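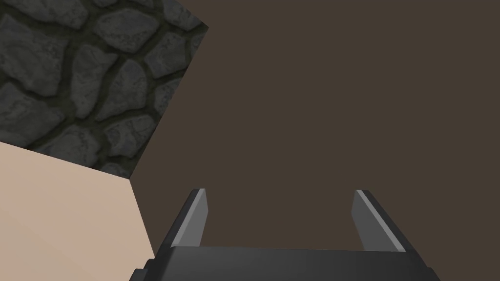
Unit 6 compares two gripper models in simulation before any hardware time is booked. The task set is the Pluderero kitchen, run under the Hellico controller with default gains. Each trial starts from the open pose, fingers spread wide and the pale pads on their inner faces turned toward each other with nothing between them. Check that pose in the wrist view before starting the log. A stone-patterned face close to the left finger, with plain brown around the right finger, is an acceptable starting view; a finger inside a surface is not. Pad contact is the only contact scored. If the outer side of a finger touches anything, mark the trial as a collision and reset.

6.2 Gripper settings

Model A: Nerkirent parallel, stroke 100 mm, force limit 38 N.
Model B: Rungrueang parallel, stroke 113 mm, same force limit.

Leave friction alone. In May two groups raised the pad coefficient to stop slip on the bottle and their results could not be compared with anyone else's. Slip is a result. Record it.

6.3 Two-arm trials

Only one arm approaches the counter at a time. The other holds clear of the front edge with its gripper open. The head view is used to select the target and the wrist view to close on it.
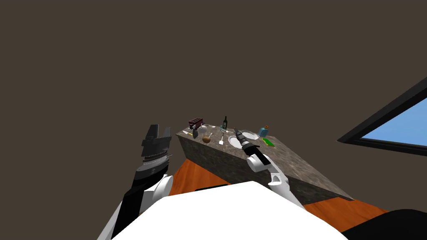

Switching between views must not change the target frame. If it does, the hand-eye transform was loaded for the wrong arm, and the trial is void.

Order of targets: bottle, sponge, plate, knife. The flat items are last since they need a tilted approach, and most failures with Model A come from the fingertips reaching the counter before the pads reach the object. Log approach angle for every attempt, including aborted ones.

Step limit is 2,000 per trial. A timeout counts as a failure, with the gripper state at the last step entered in column four.

Logs due 20 July 2026. One file per model, seeds listed in the header.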